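Is the Troltevora gripper kit worth it for pulling memory out of old desktops?

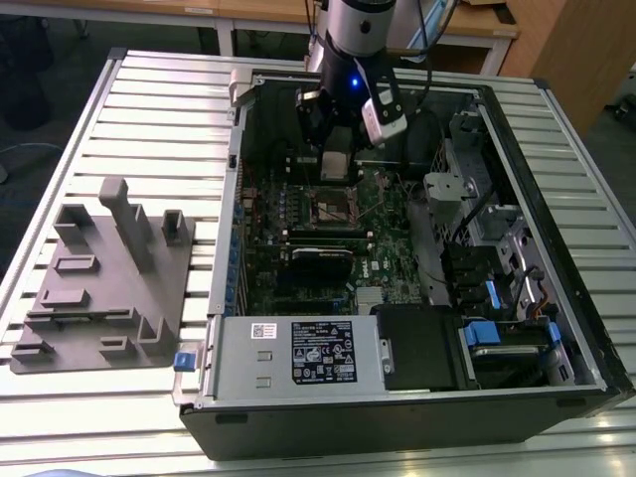

Desstead Hardware Reuse Team, Automation Help
Asked 14 October 2021

I've been going back and forth on the Troltevora two-finger kit for our teardown bench and I'd love to hear from anybody who's lived with one. We do old office towers, mostly Dells like the one on the table, cover off and laid on the side, and I want the arm doing RAM and the small cards so I can get on with the drives (the blue latches I can pop in my sleep). The quote came to $2,015 with the fixture board and 2 spare sets of finger pads. My worry is the memory next to the processor socket. It's tight in there! Does the gripper body bump into things? And is the fixture board any good, or should I print my own holders?

Francine Petrenko

2 answers

Stakport17
We've had ours since September and I like it, with some grumbling. The fingers are fine for DIMMs as long as you open the slot clips by hand first. Don't expect it to do the clips. The body is chunky, so come straight down and set your approach height higher than the manual tells you. Cables were our biggest headache, both the ones in the case and the one on the arm, which wants to snag on the drive bay if you leave too much slack. I tie mine up near the wrist now. We're at 202 machines and I've changed the pads once.
The fixture board I'd buy again. The holders are plain but parts land in the same spot every time and that saved me a ton of re-teaching. Skip the extra pads though, you can order those later.

benchrat
never used that one. we have the Onishi and its ok. ask them if you can send it back

Comment from Francine Petrenko: Thanks, both! Stakport17, do you remember what approach height you ended up with?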